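Ticket: backpack packing examples keep getting rejected at upload
Project: Vemis
Queue: data collection, two-arm station
Opened: April 9, 2021
Status: closed, with one follow-up

Hi all, opening this because I've now lost most of a shift's work to the checker and I'd like somebody smarter than me to look at it. I'm driving the two-arm station for the backpack task (soft toys and small items going into the kid's backpack, one arm on the bag, one arm on the item). Up to now I have 257 episodes recorded. The Kedex uploader took the early ones without a murmur and then started bouncing them, and the message is always the same one:

episode rejected: stream length mismatch (wrist_left)

That's all I get. No episode time, no hint how big the mismatch is. The head view is fine every time, and the right wrist is fine every time. It's only ever the left.

What I've tried so far:

Restarted the recorder. No change.
Restarted the Plekeo control box and homed both arms. No change.
Swapped the operator account in case it was a permissions thing (grasping at straws, I know). No change.
Recorded an episode with both arms parked and nothing moving. Accepted! Recorded another one the same way. Accepted again.

So whatever it is, it only shows up when the arms are doing something. I pulled a still from the head view of one of the bounced episodes so you can see the sort of reach I'm asking of the left arm. 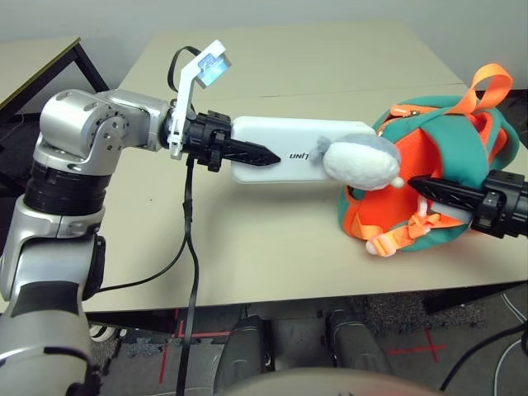
Head view, rejected episode. Left gripper on the white box, right gripper at the bag opening.

The plush was lying on the end of the box in that one, which makes it a messy episode, but messy shouldn't matter to the uploader. It only counts frames as far as I understand it. I flagged it "item contact" in the notes and moved on.

Update 1

Thanks for the quick reply on the channel. You asked whether the wrist pictures themselves look broken, so I stepped through a few episodes by hand. They don't! No gray blocks, no smearing, the colors match from one to the next. Here's one from a wrist camera, and it's sharp enough that you can make out the weave in the orange mesh.

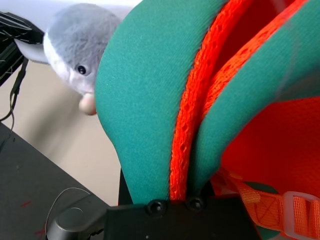 Wrist camera, single frame. Dolphin behind the teal straps, gripper along the bottom.

What I did notice, now that I was going frame by frame, is that the left wrist stream has little jumps in it. The gripper is in one place and then it's a bit further along, with nothing in between. You'd never spot it at normal speed. I compared the frame numbers against the head stream for one rejected episode and the left wrist came up 12 short. The parked episodes came up zero short, so that fits.

I also dug out the old setup notes from when the station was first put together, and they say the checker allows a gap of 2 frames per stream and throws out anything over that. Would have been nice to have that number in the error message – could we add it? Even just "allowed 2, found 12" would have saved me the whole morning.

Update 2

Okay, I think I've got it, or at least I've got something I can switch on and off.

You suggested watching the frame counter live while moving the left arm slowly through its range. I did that with no items in play first and then with the toy. With the arm tucked in by the body, the counter is steady. When I reach toward the middle of the table and roll the wrist, it stumbles. Roll back and it's steady again. I did this enough times that I'm convinced it isn't chance.

My guess was the camera cable. There's a loop of it at the top of the left wrist bracket, and I figured the roll was tugging on the plug. So I stopped the arm, powered it down at the box, and unplugged and reseated the cable at the camera end. The plug had a bit of play in it before and it has less now. I also gave the loop some more slack so the roll doesn't use it all up.

After that I ran the same reach and roll. Steady counter all the way. Then I went back to real episodes, and these are the moves I was most worried about, with the toy held by one end and brought over to the bag.
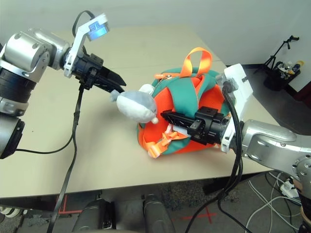
Head view of the toy being held against the front of the backpack, right gripper pressed into the bag.

I recorded a short batch of those and sent them through Kedex. All accepted. I'm not calling it fixed forever, but I'm a lot happier than I was before lunch.

What to do with the rejected ones

This is the part I'd like a decision on. The policy folks want 366 backpack episodes for the next training run, so throwing out everything that bounced would hurt. You offered to pad the missing frames by repeating the one before. My vote is no, and I'll say why, since I'm the one who'd have to redo them.

The left wrist view matters most right when the fingers close on something soft. The toy squashes and shifts in the grip, and the model needs to see that happen in step with the joint readings. If we pad there, we're teaching it that the toy sits perfectly still while the fingers move. The head view won't make up for it, because from up there the bag and the grippers hide plenty. I'd rather drive them over again. It's tedious, but I've gotten pretty quick at the bag-holding half of it (the trick for me is to press the right gripper in early and then leave it alone).

Could you please move the bounced episodes to the Navarro archive and not delete them? Somebody may want examples of a bad stream for testing the checker.

Update 3

Got the go-ahead to re-record, thank you! Also saw that the padding option is switched off for this task now, so no surprises there.

A few small changes I've made on my end, in case whoever takes the next shift wonders:

I do the reach-and-roll check on both arms before the first episode, watching the counter.
I upload in small batches and wait for the result before going on. I used to save it all up for the end, and that's how I managed to record so many bad ones in a row.
I write "toy", "box" or "both" in the notes so we can sort the episodes later. The older ones only say "items", sorry about that.

Reply to the question about the right wrist: I checked it the same way and its counter never stumbled, so I've left that cable alone. I don't love touching things that work.

Closing note

Cause, as best I can tell: loose camera plug on the left wrist, dropping frames when the wrist rolled at full reach. Reseated, more slack added, test batch accepted.

Follow-up still open: have the uploader print the allowed and found frame gaps in the rejection message. I've put that in as its own request under Vemis. If the left wrist starts bouncing again, reopen this one and I'll ask for a new cable.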